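Teaching a simulated robot to tidy a bathroom by remote control
Project report, second-year robotics module
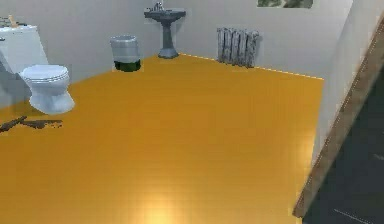

What I wanted to do

My project was about showing a robot a household job by driving it through the job myself, and then seeing how much of it a learned controller could copy. The job I picked was clearing litter off a bathroom floor and dropping it in the bin. I chose the bathroom because it was the smallest room in Zulten, the house simulator our department uses, and I thought a small room would be easy. (It wasn't especially, but more on that later.)

The room has a toilet, a pedestal sink, a radiator and a bin against the wall, all on a very shiny orange floor. The rubbish I cared about was the two ragged brown bits lying in front of the toilet. I left the things on top of the tank alone, as picking those up is a different task and I had enough on my plate.

How I drove it

I used Pleltix, a teleoperation program that lets you steer with a gamepad. Left stick moves the base, right stick turns the view, and the triggers reach and grasp. Every button press gets logged together with what the robot sees at that moment, and one complete run from start to drop is saved as a demonstration.

My first attempts were dreadful. I kept driving too close to the toilet and losing sight of the piece I was after, then backing off and swinging the view round like a lost tourist. I did 4 practice sessions before I kept any data at all, and I'm glad I did, because the early runs would have taught the robot all my bad habits – mostly the dithering.

After that I settled on a routine. Stop well back, get both pieces in view, go for the right-hand one first, then turn to the bin without moving the base more than I had to. Being boring about it really helped! When I did the same thing in the same order every time, the logs looked much more alike, and my supervisor had been telling me that for weeks.

The data

I recorded 422 demonstrations altogether. I threw out 112 of them. Most were runs where I'd dropped the piece short of the bin, and a fair few were ones where I had paused for ages to drink my tea, which the software faithfully recorded as the robot standing still. Next time I'd press pause like a sensible person.

The remaining runs went into Shehu, the training code written by last year's group. It does plain behaviour cloning: look at the picture, guess which button I'd have pressed, repeat. I trained it overnight on one of the lab machines and changed very little apart from the image size.

What happened

The good news is that the approach to the litter worked nicely. The robot drove up, stopped roughly where I used to stop and reached in the right direction. It had even picked up my little wiggle before grasping, which made me laugh.

Finding the bin was harder. The upper part of it is a pale grey very close to the wall colour, and I suspect the controller was mostly going by the dark band at the bottom. When it turned with its view tilted too high it would sail straight past and head for the sink. The bright reflections on the floor bothered me as well, but I didn't test whether they made any difference, so I can't say.

I added 7 extra demonstrations where I started off facing the sink on purpose and had to find my way back to the bin. That was a tiny number, and it did seem to help with the sailing past – though I changed the view tilt on the same afternoon, so I can't be sure which of the two did it.

Things I'd change

I'd write down a fixed routine before recording anything. I'd also record more mistakes and recoveries, as a robot that has only seen tidy runs has no idea what to do once it has wandered off. And I'd like to try the same job in Folton, the other simulator on the lab machines, to see if any of this carries over to a room with a less orange floor. The recordings and my settings are in the shared module folder, with the discarded runs kept separately in case anyone wants them.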